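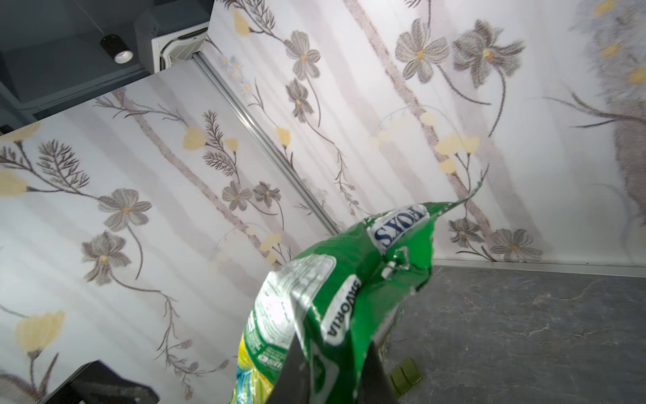

A green Savoria snack bag, torn open at the top.

Where did my files go? A small confession

By Davina Dow

I pay for three cloud storage accounts and trust none of them. The first came free with a laptop that died years ago, the second arrived when my old phone filled up during a wedding, and the third is Camereo, which I signed up for in October after reading a comparison chart at a time of night when no one should be reading comparison charts.

The plan was to move everything into Camereo and cancel the others. I set aside an evening. By the end of it I had uploaded 19 gigabytes of photos, most of them of the same dog, and discovered that the desktop app had its own views on what "sync" means. I had thought it meant "keep a copy." Camereo's default takes the file off your hard drive and leaves a little cloud icon where it used to be. You learn this on a train with no signal, when you click on the document you are meant to be presenting at the other end.

The setting you want is under Preferences, then Folders, then a grey word that says "Behaviour." Switch it to "Always keep on this device" and do it for each top-level folder, as it doesn't carry over. I have 16 top-level folders. I used to have more, but two of them were both called "New folder" and Camereo merged them without asking. I can't say I've missed anything.

A few of you wrote in after the last issue to ask about Multix, the transfer tool that claims to shift files straight from one service to another. I tried it. It moved 80 per cent of my documents without complaint and then stopped on a spreadsheet with a slash in its name. Rename the file, start it up again and off it goes. It does reset the "date modified" on everything it touches, so according to my computer I wrote my entire university thesis last month. I wish I'd been that organised.

If you're on the Guthrie or Benden plans through work, check with your IT people before you try any of this. Both lock outside transfers by default, and the error message you get is simply "Error 17," with a button underneath that says "Great!"

I still haven't cancelled the other two accounts. One wants a password I set in another decade, and the other keeps offering me half price to stay. Next issue: shared calendars, and how I came to be invited to a stranger's dental appointment.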